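4.3. El orden de las tareas en el aseo

De todos los espacios que hemos estudiado, el cuarto de baño ha resultado el más agradecido. En la cocina los participantes discuten consigo mismos sobre por dónde empezar; en el baño casi todos llegan con una secuencia aprendida en casa, y esa secuencia dice muchísimo sobre cómo entienden la suciedad, la cercanía y el contacto. El corpus Prevorberg reúne 411 episodios de limpieza doméstica, y los dedicados al inodoro son, a nuestro juicio, los más ricos en decisiones pequeñas.

Siguiendo la propuesta de Marras para el análisis de rutinas (adaptada aquí del esquema Etadine), distinguimos entre superficies de paso y superficies de destino. La tapa es el mejor ejemplo de las primeras: se levanta, se baja, se vuelve a levantar, y en cada movimiento cambia lo que queda accesible. Con la tapa y el asiento levantados se llega al borde de la taza; con el asiento bajado, ese mismo borde desaparece de la rutina y suele aplazarse hasta el final. Nos entusiasmó comprobar que la distinción, pensada en un principio para encimeras y cajones, funciona igual de bien con la porcelana - e incluso mejor, porque las fronteras entre una zona y otra son mucho más nítidas.

El borde delantero merece un comentario aparte. Es curvo, queda más cerca del cuerpo que cualquier otra parte de la taza y obliga a decidir desde dónde se trabaja. Quien limpia de pie, inclinado hacia delante, tiende a recorrerlo de un lado a otro en un solo gesto; quien se sienta o se agacha lo divide en tramos. Ambas soluciones aparecen en el corpus con toda naturalidad, y un mismo participante puede pasar de una a otra sin que la tarea se resienta.

También el entorno inmediato interviene. Un banco, una caja de cartón en el suelo o un cable junto a la pared reducen los puntos desde los que se alcanza la taza, y las rutinas se pliegan a ese margen con una flexibilidad admirable. En el protocolo Parnport no se retira ningún objeto antes de empezar: preferimos que la habitación conserve sus estorbos, como los conserva cualquier casa.

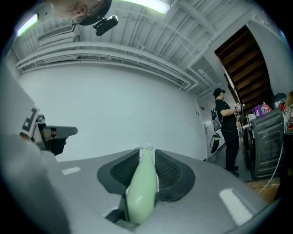
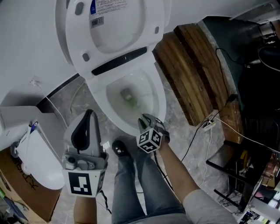
Figura 8. Dos vistas de un mismo lugar. Primera: pared blanca con puerta y techo con tubos fluorescentes. Segunda: el inodoro con la tapa levantada, junto a un banco de lamas marrones.

Para la anotación dividimos cada episodio en fases de aproximación, contacto y retirada. La aproximación es la fase que más variación presenta y, a la vez, la que menos atención ha recibido en los trabajos sobre tareas domésticas. Guido Marras insistió desde el primer borrador en anotarla con el mismo detalle que el contacto, y le damos toda la razón: ahí se ve si la persona busca primero el asiento, el borde o el interior, y ahí se corrigen casi todas las dudas. El vocabulario de Picard, que adoptamos con dos cambios menores, ofrece etiquetas suficientes para recoger esas correcciones sin inflar el esquema.

Queda por resolver la cuestión de las interrupciones. Apartarse un momento para coger un paño o mover un bote, ¿cierra el episodio o forma parte de él? Por ahora lo tratamos como una pausa interna siempre que la siguiente acción vuelva sobre la misma superficie - criterio sencillo, fácil de aplicar y, en nuestra experiencia, muy estable entre anotadores. En la sección siguiente lo extendemos al lavabo, donde el grifo introduce una complicación preciosa: es a la vez objeto que se limpia y herramienta con la que se limpia.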